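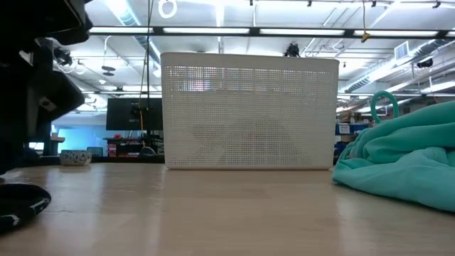
Posted by R. Acheampong

Most laundry trouble starts before the wash. Clothes sit too long, get sorted badly, or go in with something in a pocket. These are the habits I have kept.

Use a basket with holes in the sides. Damp towels and gym shirts need air, and a solid tub holds the smell in. Wipe the basket out with warm water and a little dish soap every couple of weeks, then dry it upside down.

Keep fleece away from towels. Fleece picks up lint from anything made of cotton and does not let go of it. Turn it inside out, wash it in cool water on a short cycle, and skip the fabric softener, which mats the pile. A low dryer setting is fine, but a rack is better.

Use less detergent. I filled the cap for years and wondered why my dark shirts had gray streaks. For a normal load in soft water, two tablespoons of liquid is plenty. If you have hard water, add a bit more.

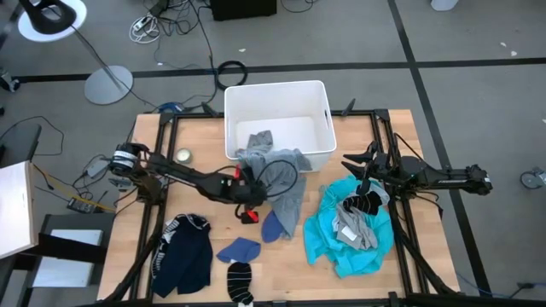 Powder keeps longer than liquid if the box stays dry, so store it on a shelf and not on the floor next to the machine.

Fold on a table at waist height. The bed is too low and your back will tell you so by the third load. Do the big pieces first - sheets, then towels, then shirts - and leave socks for last. If a shirt has creased while waiting, hang it in the bathroom during a shower and smooth it by hand.

Small items go in a mesh bag with a zipper. Close the zipper all the way and tuck the pull under the flap if there is one.
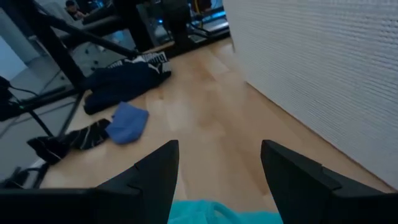

Do not stuff the bag full, either. Half full is right, or the things in the middle come out with soap still on them.

Clean the lint screen after every load. If water beads up on it, there is softener residue in the mesh - scrub it with an old toothbrush and let it dry before you put it back. I do the door seal on the washer at the same time, with a rag and white vinegar, and leave the door open overnight.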